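Product Review: Oprea Wall-Hung Washbasin, Large
Renenlow Residential Services, Furnishings and Fittings Office
2021-09-16

14 shares | 3 comments

The Oprea wall-hung basin was fitted in 2 of the shared washrooms at Renenlow in March, as part of the review of fixtures due for replacement. The office was asked to report on fit, daily use, cleaning and cost. The findings are given below for the use of other housing providers.

The basin is supplied with brackets, bolts, a waste fitting and a paper template. The template proved accurate. The brackets are heavier than those of the Stodton model now in general use, and two people are needed to lift the basin into place. The printed guide is clear on the order of work but says little about older walls, where a backing board may be required.

In daily use the basin has been well received. The bowl is deep enough to fill a bucket at an angle, and splashing onto the floor is much reduced. Residents who wash while seated reported that their knees clear the bowl without difficulty. The flat area beside the tap is small – a bar of soap and a cup will fill it.

Cleaning staff were asked to use their normal products. Soap marks came away with a damp cloth. The join along the wall needs regular attention, and the sealant supplied had begun to discolor by the end of the trial. A better grade should be bought separately.

The unit price was $230, or $282 with the optional shroud that hides the pipes. The shroud is difficult to remove for repairs, and the office does not recommend it. Delivery from Rullance cost a further $70 and was made on the agreed date.

Pale, rounded fittings of this general type look well against a dark gray-green wall, and the office has no objection to strong wall colors in small washrooms.

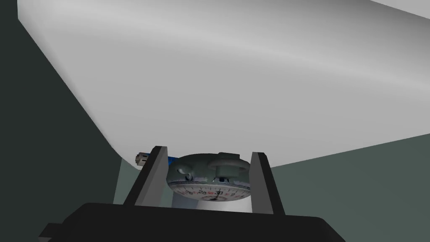
Danica Hoxha wrote in to say that her building had fitted the same basin without the shroud and that the waste fitting had worked loose within weeks. She advised tightening it by hand again after the first month. The office has added this step to its fitting notes.

The Oprea basin is approved for purchase, without the shroud. Orders should be sent to Farzad Daneshvar.

3 comments | Share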